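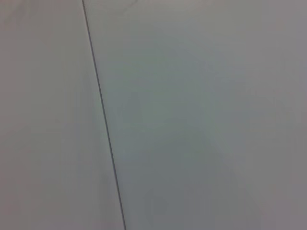 Hường Ung wrote in to say she'd caulked the gap between her countertop and the wall three times in two years and it split every time, same spot, and was she buying the wrong tube or what.

Probably not the tube. Most likely the old stuff underneath, or the gap moves. Quick rundown below, same way I did ours at the Tratby house. One evening plus drying time.

Filed under: Kitchen & Bath > Sealing and Filling > Beginner

What you need

Tube of caulk. Caulking gun. Plastic scraper, utility knife, painter's tape, rubbing alcohol, paper towels (lots, more than that). Foam backer rod if the gap is wide. A bowl of water with a drop of dish soap.

Which caulk: silicone near a sink, anywhere that gets splashed. Can't paint it though. Acrylic latex for trim and dry joints, paintable, cleans up with water. Read the label, the names on the front are all over the place. I used a Gerkamus silicone because the store had it in the right white. "White" is not one color by the way. Hold the cap up to your counter before you pay.

1. Get the old stuff out

All of it. This is the boring part and the part people skip. New silicone doesn't stick well to old silicone, it just sits there looking fine until it peels.

Score along both edges with the knife, shallow, then push the plastic scraper under and pull. Long strips if you're lucky. Mine came out in crumbs. Don't use a metal scraper on a laminate or painted surface, ask me how I know.

Leftover film: rub with a dry rag first, then caulk remover if it's stubborn. Wipe the remover off properly after.

2. Clean and dry

Vacuum the gap. Alcohol on a paper towel, both sides. Then leave it alone. I gave it overnight with the window open. If you're in a hurry, a hair dryer on low, but a damp gap is how you get mold behind the bead.

3. Check if it moves

Lean on the counter. If the gap opens up, that's your splitting problem right there. Ours dipped near the stove, one loose screw in the bracket underneath. Tightened it, done. Caulk stretches a bit but it won't hold a counter to a wall.

Gap wide enough to push a pencil in? Backer rod first. Pick one slightly fatter than the gap, press it in with somthing blunt. Caulk goes on top. Saves product and it stretches better.

4. Tape

One strip each side, small even space between. Press the edges down hard with a fingernail. Bleeds under otherwise.

5. Cut the tip small

Smaller than you think. 45 degrees or so. You can always cut more off. Pierce the inner seal too, I forgot and squeezed until the back end popped.

6. Run the bead

Start in a corner, steady squeeze, keep moving. Don't stop to admire it. Do one wall at a time so it doesn't skin over before you get to smoothing. Release the trigger lever when you stop or it keeps coming out.

7. Smooth and pull the tape

Wet finger, one pass, light pressure. Wipe finger, carry on. Two passes max, after that you are just makign it worse. Pull the tape right away while it's soft, slowly, away from the bead. Little ridge left over? One more very light touch with soapy water.

8. Wait

Check the tube for cure time. Mine said a day, I stayed off it for two. No wiping, no dishes stacked against it.

Hường, if yours still splits after all that, check the wall side. Loose paint comes away and takes the caulk with it. Scrape back to something solid, prime, try again.

Next up is the tub, same method but fill the tub with water first. More on that when I get to it.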